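Brilstead 224 Masonry Paint, Exterior, Matt
Sold in 4 liter tins. For brick, render, block and the odd garden wall.
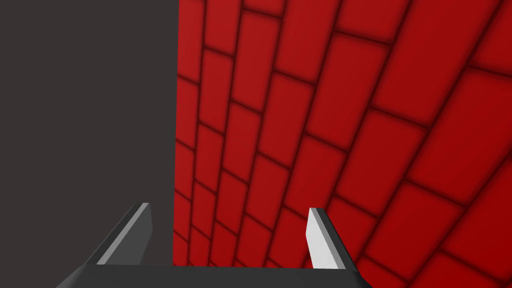 Ileana Avram writes that she put two coats on a north-facing gable in March, against the advice printed on the lid, and that it has stayed put so far. She would like the lid to be less bossy.

The lid stays as it is. We have met people who paint in sleet.

The 224 is the paint we used to call Hudusstead Wall Finish, until we got tired of spelling Hudusstead on the phone. Same recipe, new label, slightly better handle. It goes on thick, smells like a wet cellar for an evening, and lets the wall breathe, which old brick insists on.

Before you open the tin: brush off moss, loose mortar and anything that moves. Fill cracks. Powdery brick wants a coat of Preltosov Stabilizer first, left overnight. New mortar should be left alone for a good while, however keen you are.

Use a long-pile roller for the flat parts and an old brush for the joints. Your good brush will be an old brush by teatime.

Colors: Chalk, Putty, Slate, and Cârstea Red, a brick color for people who want to paint their brick the color of brick. It outsells Putty.

Coats: 2 on sound walls, 3 on bare or thirsty ones
Thinning: first coat only, clean water
Clean-up: water, promptly
Do not use on: glazed brick, floors, anything oily
Item no.: 1180
Returns: unopened tins only. Tins opened "just to look" are opened tins.

Tinted orders are mixed at the counter and collected from the side door. Bring a bag; the handle is only slightly better.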